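Drotwood 800 Portable Power Station

The Drotwood 800 stores mains or solar power for use away from a socket. It has an 800 Wh lithium iron phosphate battery and two UK three-pin outlets with a combined limit of 500 W.

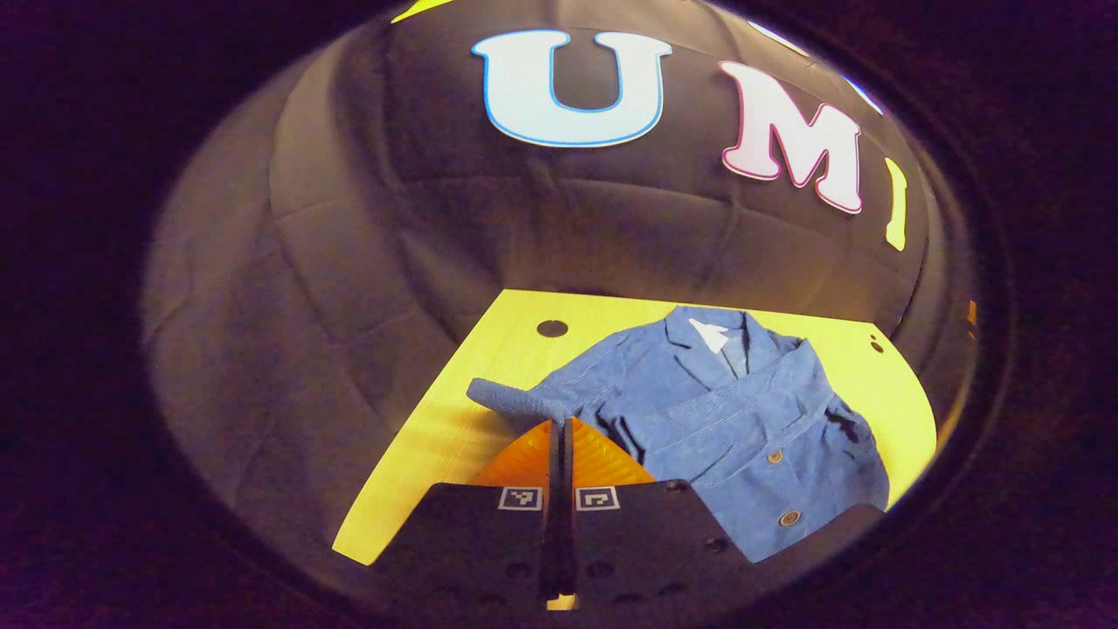
Charging from the mains takes three hours. The solar input accepts panels up to 21 V, and the lead is in the box. Panels are sold separately.

Store it indoors at half charge and top it up every six months.

Price: £625 including VAT. Delivery from our Jistley depot is free.

Page updated 2023-06-28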